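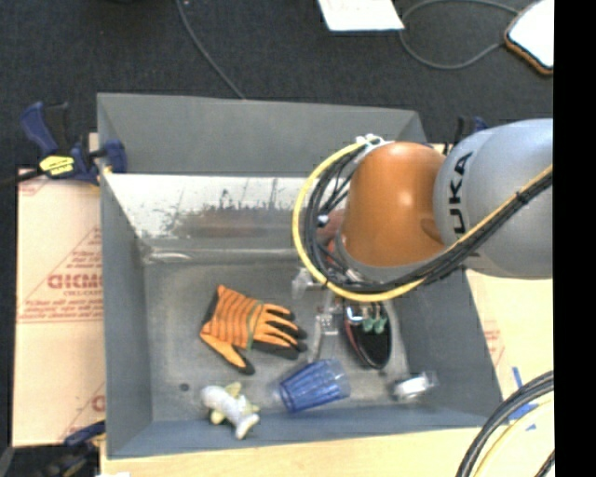

I've had the Tukach bin-picking kit for 30 days now, so it's time to write up what I think. You get the software, a mounting plate and 2 sets of fingers. The arm is up to you, and mine is a KUKA. I run it with the clear plastic fingers over a gray bin, with things like a work glove, a blue cup and a small plush toy lying on the bottom. Setup took an afternoon, most of it spent on cables.

The manual is thin on calibration. I emailed support and Sekar Hartono wrote back within 24 hours with a corrected page. I plan to try the Rizk fingers next.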